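Thread: they put arms on the pick tables, what happens to us

Posted in: Warehouse & Fulfillment > Automation

tote_goblin
ok so our building (grocery side, not gonna say which) is getting arms on the loose produce line in May. Zosteck units. Town hall was 20 min and most of it was a guy saying "augment." 64 of us on that line across two shifts. Anyone been thru this? what changed day to day, not the brochure version

mnayanakkara
Been thru it at Herath. Nobody walked out the door the first month if thats what youre asking. What changed was the job. I used to pack. Now I clear faults and refill. Less lifting, way more standing there waiting for a light to change. My back is better, my head is worse

brickbat38
"nobody walked out the first month" lol. ask about month ten

mnayanakkara
Month ten we were down by attrition. They just didnt replace people. So yes fair point

r_estrella
Different angle. I'm on the other end of this, Tredero, we do the training side for produce handling. Moved over from packing myself, so I know both. People picture a sealed cage and one engineer. It's desks and tables and a lot of people doing the same small job over and over. Fruit and basket work mostly, toy fruit. I do table resets and log grasps. Our floor: 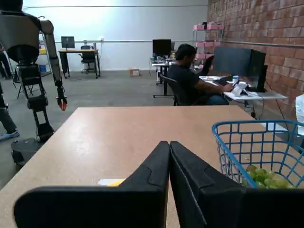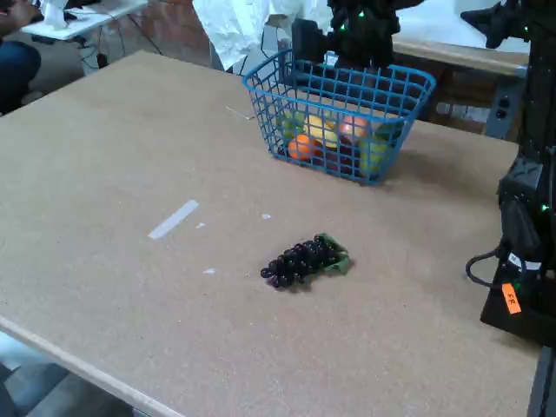

Pay is better than packing was, by 2 bucks an hour. Hours are steadier. What I miss is talking. On the line you talk all day. At the tables everybody's watching their own thing and you can go til lunch without saying a word.

tote_goblin
wait so they hired you off the line for that? did you need a degree or anything

r_estrella
No degree. There was a test, follow written steps, write down what went wrong in a way someone else can read. Thats most of the job. Reynaldo btw, DM me if you want the wording of the posting

brickbat38
cool so for every 100 packers there's what, a couple of those jobs? and when the thing is trained what do you do then Reynaldo

r_estrella
Next item. Theres always a next item. Grapes alone ate weeks of my life. You squeeze where theres nothing to squeeze, or you get the stem end and the bunch swings. A packer does that without looking

brickbat38
so you're teaching it the part that was the reason they needed us. just saying it out loud

r_estrella
Yeah. I think about that. Also have rent

imtiaz_b
Shop steward here, different company. Forget the philosophy for a min. Things to get in writing BEFORE the arms go live:
- who clears jams and at what pay grade
- whether your rate targets change when the arm is down (ours did not, so when it stopped we were expected to hand pack at line speed, total mess)
- training on paid time
- cameras. what they record, who sees it, can it be used for discipline
The last one we lost 4 months arguing over. Do it first

tote_goblin
the jam thing is huge, never crossed my mind. our lead already said "whoever's closest"

imtiaz_b
"Whoevers closest" = packer wages doing tech work. Do not accept that

ulle_r
I'm gonna disagree with half the thread. I run a shift with arms on it (Skeltia software, hate the screens) and my people asked for MORE of them. Night shift packing wrecks wrists. Turnover was awful before. Now I have 38 on the shift and most of them have been here long enough that I know their kids names. Not saying every place does it right

brickbat38
did they ask or did you ask them in a meeting with a manager in the room

ulle_r
Both. Fair question. There was an anonymous form too and it came back the same, minus a few who wanted it gone

mnayanakkara
Ülle what do your people do while its running fine? thats my whole problem. Its the waiting that gets me

ulle_r
We rotate every 2 hours. Nobody sits on the arm a full shift. First version we didnt rotate and people were miserable, I had two ask to go back to dock. DOCK. in winter

mnayanakkara
ok we have never rotated. bringing that up tomorow

arif.nav
Maintenance here. One more for OP, ask where the spare grippers are kept and who can sign them out. Ours were locked in an office that closed at 5. Guess when the night shift starts

tote_goblin
lmao ok. writing all this down. meeting with our lead is at 6:30 am, gonna ask about jam pay and rotation and the cameras. will post what they say

imtiaz_b
Bring someone with you. And take notes while theyre talking, not after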